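Kitchenette and Dish Drying Checklist - Standville Site
Completed 05/02/2021
Form 897, sheet 2 of 4

Scope: washing-up area, drying rack, bowls and plates, table surface, surrounding walls and rails. The refrigerator and the hot water heater are on sheet 3. Mark each item OK, Watch or Fix. Comments go under the item, not on the back of the sheet. The back does not get scanned.

1. Sink and drain
Result: OK
Drain runs clear. Strainer basket in place and clean. Cold tap drips if it is not closed all the way, same as in the last check. The washer was changed by Otby and the drip is slower than it was. No further action until it gets worse.

2. Dish soap and brushes
Result: Watch
Soap bottle labeled and less than half full. One brush has bent bristles and should be thrown out. Sponges were replaced this week. Please keep the scouring pad away from the glazed dishes - it leaves gray marks that look like cracks and then get reported as cracks.

3. Rack condition
Result: OK
Wire rack, silver finish. Checked by hand with a dry cloth along the rim and along each rod. The cloth did not snag. No rust came off on it. The rack does not rock when pressed at the corners. The white plastic fittings were pushed and pulled lightly and stayed put. If one comes off, put it in the drawer with the spare parts and write it on the sheet. Do not glue it.

4. Bowls, loading and handling
Result: OK, with comment
Bowls go in tilted or upside down, whichever leaves room for the next one. The dark blue ones with the cream inside are the heaviest of the set and should go in first. The mint-green bowl is lighter and can go in last. Hold bowls by the rim and set them down. Dropping them the last inch is how the chips start.

Rims were checked with a fingertip. One small chip was found on a bowl from the back cupboard, which has been taken out of use and wrapped for disposal. The rest are fine.
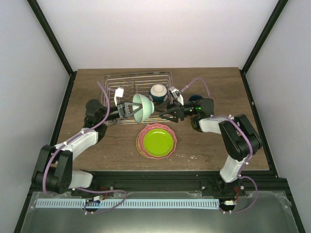 5. Rack loading limit
Result: OK
Single layer only. Bowls may lean on each other but should not be nested while they are wet, as they stick together and someone ends up prying them apart with a knife. If the rack is full, dry what is in it and put it away before washing more.

6. Plates
Result: Watch
Plates are stacked by size, largest at the bottom. The stack should stand away from the table edge and should not be higher than 5 plates on the open table. Higher stacks belong in the cupboard.

The pink plate with the wavy border needs a second look each time. The scallops are the first part to hit anything when the plate is carried, and small chips are hard to see next to the pale dots. Run a finger along the border before putting another plate on top of it. The flat round plates can be checked by eye.

Patterned plates: check that the pattern is not wearing through where another plate sits on it. If the surface feels rough, stop using the plate for food. It can still go under a plant pot.

7. Table surface
Result: Watch
Wood surface, brown. It is sound and level. Small white scuff marks toward the near side. They were rubbed with a damp cloth and did not change, so they are being treated as wear for now. Do not use scouring powder on them. Joshi has a wax stick in a matching brown and that can be tried on one mark before doing the rest.

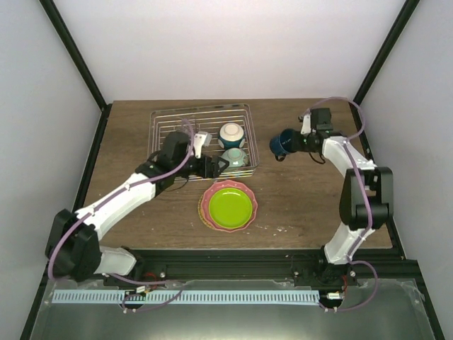

The scuffs are shallow enough that a fingernail does not catch. If that changes, the item goes from Watch to Fix, as a rough patch holds food and cannot be wiped properly. Please lift plates when moving them across the table. Sliding a stack, even a short one, puts the whole weight on one foot ring, and any grit under it will scratch.

Water was wiped from under the rack before this check. It should be wiped at the end of each day too. Move the rack, dry the wood, put the rack back. A tray under the rack was tried in June and was not liked, mainly as it was never emptied.

8. Walls and rails
Result: OK
Pale walls wiped down with mild soap. No splashes left to deal with. Black rails and corner posts dusted. Dust shows on these more than anywhere else, so a dry cloth once a week is worth the minute it takes.

9. Floor
Result: OK
Dry at the time of checking. Mat lies flat with no curled corners. One strip of tape at the doorway is lifting and will be pressed down or replaced.

10. Broken dishes
Result: Fix
The dustpan is there but the brush that goes with it is missing. Thick gloves present, one pair. The box for broken dishes is nearly full and has to be taken out before the next check. Tape it closed and write BROKEN DISHES on two sides.

11. Lighting
Result: OK
All lamps working. Rims and borders can be checked without a flashlight.

Items carried over
- Replace bent brush (item 2)
- Test wax stick on one scuff mark (item 7)
- Tape at doorway (item 9)
- Dustpan brush, and empty the box (item 10)

Supplies to order from Hudent: dish soap, one dish brush, one dustpan brush, floor tape. The last order came with the wrong width of tape, so check the packing slip before signing.

Keep this sheet with the other three in the folder by the door.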